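Sunday at the Bickerstaff Mobility Open Day

I have been using a powered wheelchair for long enough to be picky about them, so when the Bickerstaff works announced it was opening its doors I put my name down the same evening. What follows is my own account, typed up at the kitchen table with sore thumbs and a bag full of leaflets. 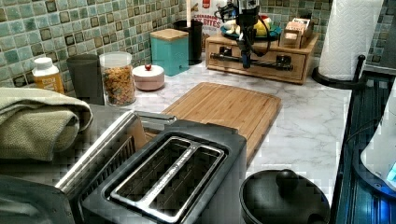 Getting there

The train was on time and the ramp was waiting for me, so the day had already beaten most of my days out. From the station it is a flat run along the canal, then one nasty dropped kerb by the garage that I took at an angle. If you have small front castors, stay on the left-hand pavement. I found that out on the way back.

The gates opened at ten. Visitors went round in groups, and mine was a good mix: two other chair users, a woman with a walking frame and a very fast tongue, a few parents with teenagers, and a retired bus driver who wanted to know the turning circle of everything.

The frame shop

I had expected noise and there was plenty of it, but they hand out ear defenders at the door and the guide stops in the quieter bays to talk. The aisles are wide enough for two chairs to pass, and I loved that. So often I go to something meant for disabled people and spend the afternoon reversing out of corners!

We watched seat frames being bent and welded, then went along the rail where they hang for painting. There is a green this year that I would have bought on the spot. Each frame gets a paper ticket with the buyer's measurements on it, and the ticket stays with the chair right through to packing. They build 40 chairs in a good week. I had pictured far more, and I liked the place better for it.

The test track

This was the part I had come for. Behind the main building they have laid out a loop with cobbles, gravel, wet grass, a kerb and a stretch of slope, and anyone who fancied it could have a go in the new Karkico. I went round twice and would have gone a third time if there hadn't been a queue.

The Karkico is a chunky thing with big soft tyres, and it goes over cobbles as if somebody had ironed them. My back usually complains for an hour after that sort of surface and it had nothing to say. On the grass it dug in for a moment and then pulled itself out quite calmly. The joystick is lighter than mine – too light for me at first, and I shot off towards the hedge – but the fitter turned it down and after that it was lovely. It weighs 195 kilos with the batteries in, so it won't be going in the back of anyone's hatchback. Ask about that before you fall in love.

I also tried the Fluswood cushion, which is filled with little separate cells you can add or take away. It was comfortable straight off, though ten minutes on a cushion tells you very little. They will lend you one for a fortnight if you pay a deposit, and I have put my name down.

Lunch and the small stands

Soup, rolls and a proper cup of tea in the canteen, at tables with room for knees and armrests underneath. The accessible loo had a hoist and a changing bench, both working, and the red cord reached the floor. I checked.

Around 200 people came through over the day and the canteen was where you met them. Stimedach, a small outfit making clip-on trays and bag hooks, had a stand by the window and let us fiddle with all of it. I came away with a hook that swings in under the armrest, so my shopping no longer catches on door frames. The woman with the walking frame bought three.

A few grumbles

The afternoon talk about batteries was upstairs, and the lift takes one powered chair at a time, so the first ten minutes were lost to people arriving. The microphone came and went as well. I would have liked prices on the display models without having to ask, too.

If you are going next time

Book the track slot when you book your ticket. Bring gloves, a coat for the yard and your own seat measurements, as the fitters will happily go through them with you. Charging points are along the back wall of the canteen, and the staff will plug you in while you eat. Last entry is at three, and the taxi rank outside has only one car that takes a ramp, so ring ahead for that.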